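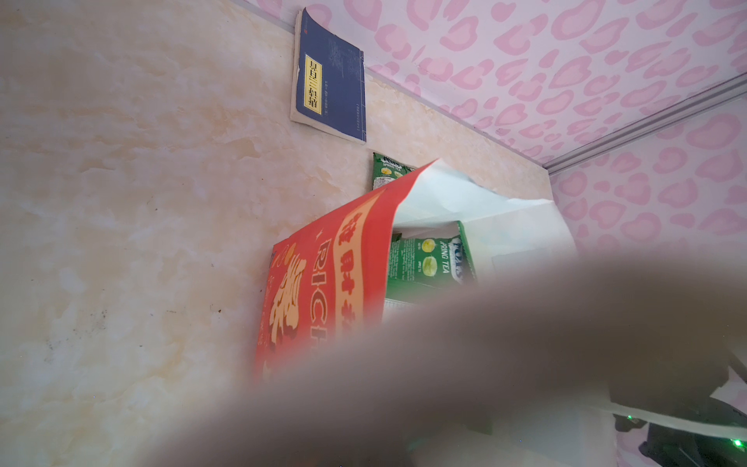 Objet : Re: [papiers-marbrés] Bain de carraghénane trop épais
Date : 22 octobre 2019

Bonjour à toutes et à tous,

Quel plaisir de voir la liste se réveiller sur ce sujet !

> J'ai suivi la recette de la fiche Relero à la lettre et mon bain
> fait de la gelée. Les couleurs restent en paquets, le peigne
> arrache tout. Faut-il allonger, ou tout jeter ?

Surtout ne jetez rien ! Allongez à l'eau déminéralisée, par petites louches, et laissez reposer une nuit au frais. Le mien était pareil en avril et il m'a donné mes plus belles feuilles de l'année - un caillouté ocre et crème dont je suis encore toute fière.
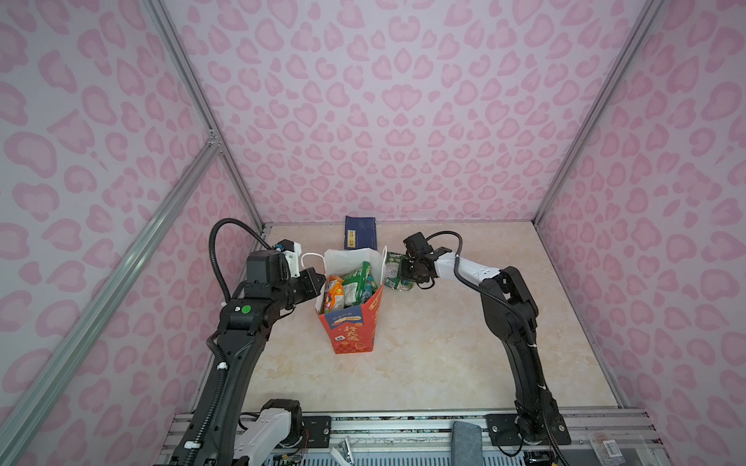 Pour l'alun, je dissous 10 grammes dans un demi-litre d'eau tiède et je passe à l'éponge, toujours dans le même sens. Les feuilles attendent ensuite sous une planche, encore un peu fraîches au toucher.

Côté fiel de bœuf, j'ai essayé celui de chez Vasylenko : 2 gouttes par godet et l'ocre s'étale à merveille, alors que le bleu en réclame le double (allez savoir). Si quelqu'un a testé leurs pigments, je veux tout savoir, surtout pour les rouges !

Bons bains,
Surkham (atelier de reliure)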